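Teaching an arm to work inside a PC

Feb 16, 2022

So I finally got a proper go at teleoperation this week and I have been boring everyone I know about it ever since. The idea is simple enough. You hold a controller, the arm copies your hand, and everything you do gets recorded. Do that enough times and the software (in our case a thing called Fukuleo, which we've bent into all sorts of shapes by now) tries to learn the task from your recordings. We're working on taking a computer apart and putting it back together, and I was given the bit around the processor.

I'd done the other kind of teaching before, where you grab the arm itself and push it through the motions. I love that. You can feel the joints, you can feel when you're near something hard, and a beginner can do it in ten minutes. But your own hands and elbows keep getting in the way of the camera, and inside a computer case there just isn't room for a person and an arm at once. Remote control it is, then!

My first morning was terrible. I kept watching the arm through the window of the cell when I should have been watching the wrist view on the monitor. Everything is backwards from over there, and every time I wanted to go left I went right first and corrected. That's a rubbish thing to record, by the way, as the model will happily learn the wobble along with the rest. Once I made myself look only at the screen it got better within an hour or so.

The wrist view takes some getting used to, though. The fingers are huge and blurry at the bottom of the picture and they hide the very thing you're trying to reach.
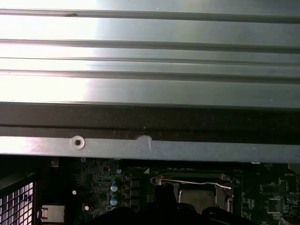
Wrist view over the processor socket, with the retention lever running along the top of the bracket.

What helped me most was picking landmarks. I line up on the long metal rail to get the wrist square, then use the chokes beside the socket to judge how far across I am. The two blue capacitors are good as well, their silver tops catch the light even when the rest of the board is gloomy. The lever is thin but it shines nicely, so I go by that for the last little bit and try to forget about the fingers.

Light is our big headache. The ridged panel bounces so much of it back that one side goes pure white, and the board underneath sits in the dark. I tried a lamp from the Matić shelf in the storeroom and moved it about for most of an afternoon, and made it worse twice. The people at Prunddale, who have a cell a lot like ours, say to leave some of the bad lighting in so that the model sees it early. I'm coming round to that, but I'd still like to be able to see what I'm doing!

Some numbers, for those who asked. The target is 800 recordings by June. I've got 296 on the drive so far and threw away 80 for hesitating, bumping the bracket or letting go of the trigger too early. I was quite sad about the 80. A few of them looked lovely right up until the end.

My rules at the moment are to start from a slightly different place each time, go slower than feels natural, and stop for tea when I catch myself holding my breath. If I fluff an approach I back off and try again in the same recording, so there are some recoveries in there too. I don't know yet how much they help. We'll train a first version on what we have and I'll post the results, good or bad.

Next up is the Durkum controller, the one with force feedback, which I've been promised for a fortnight. I can't wait to feel that lever push back.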